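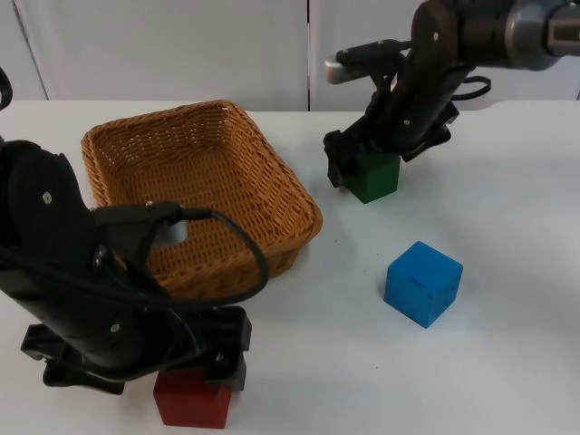 The two-arm cell at Skostham: one basket, three cubes.

About us

Venter is a small repair and setup shop for tabletop robot arms. We work out of a unit in Skostham, with a second bench in Brostville that has better heating and worse parking. Most of what comes to us has a loose screw, a tired cable or an owner who has already tried something from a forum.

The cell we look after most closely is our own. It has two black arms, a white table and a basket, and it has been taken apart 6 times, twice on purpose. Every habit we have was learned on it, usually the expensive way.

Setup starts with the table. We wipe it, check that it hasn't crept away from the wall, and put the basket where both arms can reach it. Then we home the arms, one at a time. 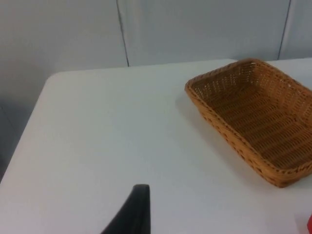
Next come the wrist cameras. Each gets checked against the last good settings, which are written on a card, and the card is kept in a drawer after an incident with the coffee. Fingers are inspected for wear and their fasteners snugged by hand. Cable loops need enough slack for a full turn of the joint and no more, a distance we have argued over since we opened.

Then the cubes go out and we run the sorting routine. Our service log for this cell stands at 443 entries, and 435 of them say "tightened." The other eight are more interesting and we will tell you about them if you buy lunch.

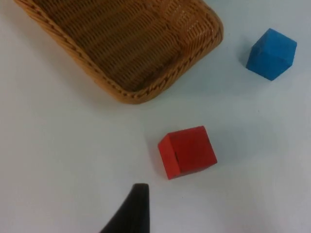 Posted by the Venter bench team, 18 February 2019

We take in arms from anywhere that can ship a box, and we make house calls as far as Steltstead. Bring the power supply. Bring the original screws too, even the ones you had left over. Quotes are free, and the Brostville bench reopens in March with new shelves.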